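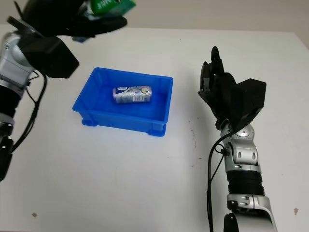

The blue tray, with one can in it so far.

Tray tidy, round two

The March swap shelf at Stalido ended with 27 items and not one owner willing to admit to any of them. For the next one, everything edible or drinkable goes in the blue tray. Tins and cans lie flat, packets go on top, and anything opened stays at home with whoever opened it.

Please check dates before you donate. Last time we took in 6 jars that were nearly 20 months past their best, plus a sachet of gravy that may have been older. The limit is now 3 items per household. Soup enthusiasts may consider themselves addressed.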